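Writers wanted: holiday wishes, greetings and short messages for every occasion

Posted Jan 10, 2024

Hi everybody! I'm Mandla, and I run Stado, a website full of wishes and messages that people copy into cards, texts and status updates. You have probably landed on us at eleven at night looking for what to write to your boss for New Year. We've got birthdays, weddings, harvest festivals, Eid, Diwali, Christmas, Mother's Day, new baby, new job, get well soon, and a pretty sad little page for retirement that I wrote myself and would love for someone to fix.

We're growing this year and I need 3 new writers to join me and Marthinus Ngubane, who edits everything before it goes up (he's kinder than his comments look, I promise). The work is part time and fully remote, so you can do it from wherever you like.

So what would you be writing? Mostly short stuff. A normal page for us is a warm little introduction to the day, what it means and how families celebrate it, and then 20 messages sorted by who they're for: parents, friends, coworkers, the neighbor you only know by first name. Some pages are longer. Our big Easter collection has to be ready well before April and I'd like the new people to take a good chunk of that, plus the spring weddings section, plus Freedom Day wishes for our South African readers, which is close to my heart and which I don't want to sound like it came off a mug.

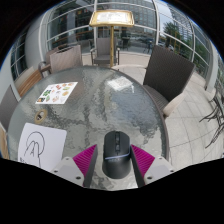 Work from your own table, indoors or out.

I care a lot about messages that sound like a person said them. If your first idea is "may all your dreams come true," that's fine, we all start there, but keep going until you get to something a sister would really send to her brother. Funny is welcome. Rhymes are welcome if they're good! I turn down a lot of rhymes.

You should be comfortable writing in plain, everyday English. It doesn't have to be your first language (it isn't Marthinus's, and he catches more of my mistakes than I catch of his). If you can also write in Zulu, Afrikaans, Spanish, Hindi or Tagalog, tell me, I'm hoping to add more languages and the pay for those pages is a bit higher. You don't need a degree or a blog. You do need to know at least one holiday really well from the inside, the food and the songs and what your aunt says every single year, and be willing to look things up properly for the ones you don't know. We've had readers write in when we got a fasting day wrong and they were right to be upset.

You'll also need your own computer and a decent connection. Everything is done in shared documents, and I'll walk you through how we set up a page. It takes one call, maybe two if I get to talking.

Now the money part. I pay $200 for a full holiday collection, which is an introduction plus five sets of messages, and single pages are paid separately at a rate we agree on before you start. You get one round of edits from Marthinus and then it's done. Payment goes out at the end of each month. Collections come with your name at the bottom if you want it there, and plenty of our writers don't, so that's up to you.

A few things I can't use: messages copied from other sites (we check), messages churned out by a program, and anything that makes fun of somebody else's religion or holiday. Please also skip quotes from famous people. We have a page for those already and it's a headache.

To apply, send me an email through the contact page with "Wishes writer" in the subject line. Tell me a little about yourself, where you live and which holiday is your favorite, and then write me five original messages for that day. Make one of them for somebody who's having a hard year, those are the ones readers thank us for most. Paste them right in the email, I don't open attachments from people I haven't met. No résumé needed.

I read every application myself, so give me a couple of weeks to get back to you. If I like your messages I'll ask for one trial page, and yes, the trial is paid, same as any other page. After that we'll have a call with Marthinus and pick your first collection together.

If you know somebody who always writes the long beautiful thing inside the office birthday card, please send this to them! And if you're only here because you need a wish for tomorrow, the search box is at the top of the page. Happy New Year from both of us.

Mandla Steyn
Stado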